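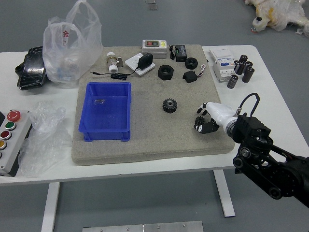
A member at the Jerkmont branch wrote in to ask why a bare spur gear has to go across the sorting mat with the switches and adapters, when it could go straight into a drawer with the other gears, and said that most of the intake sheet didn't seem to apply to it anyway. The answer is under "Mechanical parts" below. The remaining questions are the ones that come up most often at the Dretton parts store, in the order a part moves through it.

Intake and sorting: frequently asked questions

The mat and the bin

What is the mat for?
It marks the intake area. Anything on the mat has not been identified and has no record. Anything off the mat has a record, or is in the scrap tub. Parts are not left on the bare table beside the mat, even briefly.

The foam also stops round parts from rolling and protects both the tabletop and any machined faces. It is not an anti-static surface and should not be treated as one. Bare circuit boards go to the electronics bench in the bag they arrived in.

Can I use a different mat at home?
Yes. A light, plain colour makes small black parts easier to find. Avoid deep ribs or open-cell foam, where grub screws and split washers disappear. If you take apart valves or gearboxes on it, put a tray underneath them first. Oil does not come out of foam.

How should parts be laid out?
Larger housings and anything with a cord go along the back. Small loose parts go in the middle. The front is kept clear for measuring and writing. Parts should not touch one another, and a part should never be stacked on its own cord.

What goes in the blue bin?
Parts that have been identified and are waiting for a label. It is not a general catch-all. We use open-topped bins so the contents can be seen from a standing position. Very small or transparent pieces – lens caps, light pipes, clear covers, sight glasses – go in a zip bag before they go in the bin, as they are easily tipped out with whatever was on top of them.

Check the floor of the bin before you put it away. An "empty" bin holding one clear cap is the most common cause of an incomplete set in our records.

Which bins do you use on the shelves?
Iyer bins, 110 mm wide, on the narrow bays. Wide bays take whatever fits. Please don't mix widths within a narrow bay, as the label rail no longer lines up.

Mechanical parts

Why does a plain gear need to go across the mat?
For measuring. Two spur gears can look identical in the hand and refuse to mesh. A gear that goes directly into the drawer has to be measured by every person who later wants it, and usually more than once.

What do you record for a spur gear?
Tooth count, outside diameter, face width, bore diameter, and whether there is a keyway, a grub screw or a plain hole. Count teeth with a paint-pen mark on the starting tooth. Count twice. If the first count is 29 and the second is not, count again and don't average.

Module is worked out from these figures: outside diameter in millimetres divided by the tooth count plus two. This holds for standard full-depth teeth. If the result is close to a standard module, write the standard module down and keep the raw measurement in the notes field. If it is not close to anything, the gear may be cut to an imperial diametral pitch, so divide 25.4 by your result and see whether that gives a sensible whole number.

Is material recorded?
Only if it is known. "Black" is a colour. A black gear may be oxide-coated steel, acetal or nylon. Weight and a magnet will separate steel from plastic, and that is as far as we go at intake. Write "steel" or "plastic" and leave the grade blank unless it is marked.

How are brass valve fittings handled?
Record the thread size at each port, the thread type if it can be confirmed with a gauge, and whether the port is male or female. Do not judge thread size by measuring the hole with a ruler. Nominal pipe sizes do not match the measured diameter and never have.

If the fitting has a plastic connector attached, leave it attached. Plastic threads seated in brass tend to strip or crack when backed out, and the pair is often more useful together. Record it as a single item with two descriptions.

Do you pressure test valves?
No. Valves and fittings leave the store untested, and the label says so. They are not supplied for gas or for drinking water under any circumstances. Members regularly ask for exceptions. There are none.

Electrical parts

Can a plug-in adapter be stored in the socket it came in with?
No. Separate them at intake. A socket panel and an adapter are two items with two records, even if they arrived plugged together. Test-fitting an adapter in a loose panel is fine for checking that the pins are straight. The panel must not have any wiring attached when you do this.

What do you record for a power adapter?
Output voltage, output current, AC or DC, polarity, and the plug at the end of the cord. Input range too, if it is printed. All of this is taken from the rating plate. If the plate is missing or worn off, the adapter is scrapped. We do not measure an unmarked adapter and guess, since an unloaded reading says little about what it will do under load.

How should the cord be coiled?
Loosely, in the direction it already wants to go, and held with a reusable tie. Do not wrap it around the body of the adapter. The tight bend at the strain relief is where the conductors break, and that fault is intermittent and hard to find later. Leave the connector on the outside of the coil so it can be identified without undoing anything.

For barrel connectors, record the outer and inner diameters. The two common inner sizes differ by very little and are easy to confuse by eye. We keep a set of gauge pins on a ring in the top drawer.

What about power supply modules?
Same details as adapters, plus the function of each terminal or lead. Short leads with connectors stay on. Cutting a lead to make a module fit a bin is the one thing that will reliably get a note left on your sheet. If the lead is too long for the bin, choose a larger bin.

A module with a cracked case, a bulging capacitor or a burnt smell goes straight to scrap. Do not open it. Some capacitors hold a charge for a long time after the supply is disconnected.

How are start-stop switch boxes described?
By what can be confirmed with a multimeter, with nothing connected. For each button: momentary or latching, and normally open or normally closed. Button colour goes in the notes. Green for start and red for stop is a convention, and boxes that have been rewired in a previous life do not always follow it.

Read any label on the side of the enclosure before wiping it down. Solvent takes the print off many adhesive labels. Take a photo first, then clean with a barely damp cloth.

Is a stop button the same as an emergency stop?
No, and they are catalogued separately. An ordinary stop button is not a substitute for an emergency stop device. We don't supply used parts of either kind for guarding or safety circuits on machinery. New parts from an electrical supplier are the only suitable choice there.

Can I install a socket panel from the store at home?
Fixed wiring must be done by a licensed electrician, and most will want to fit new parts. Our panels generally go to people building display boards, training rigs and dummy enclosures that are never connected to the mains.

Labels and records

What software is used?
Wano, on the laptop at the end of the table. It prints the label when the record is saved. If the printer is out of tape, write the record number on masking tape and put the part back in the blue bin. Do not shelve it.

How should the description be written?
Noun first, then type, then size, then condition. "Gear, spur, module 1, plain bore, good" can be found by searching. "Nice little gear" cannot, and we have 11 of those still to fix.

What if I can't identify a part?
Leave it on the mat with a sheet beside it saying what you have checked. Someone on the next shift will usually know. Parts still unidentified at the end of the month go into the mystery drawer, where members may take them for nothing.

Is there a weight limit?
For the wall drawers, 300 g per part. Heavier items go on the open shelves below bench height.

Borrowing the set-up

Can a school or club borrow the mat and a mixed set of parts?
Yes, for sorting and identification exercises. The loan kit has its own mat, an open bin, and a selection of mechanical and electrical parts with a check sheet. Nothing in the kit is to be connected to the mains. Kits are collected from the Jerkmont branch before noon and returned to the same counter.

What happens if something is missing on return?
Tell us which part, so the sheet can be corrected. Small parts are not charged for. Adapters and switch boxes are, at the price on the sheet.

Can I substitute a part in the kit?
Please don't – the check sheet is written for the specific parts, and a gear with a different tooth count makes the answers wrong. If a part breaks, send back the pieces and we will fit a matching one before the kit goes out again.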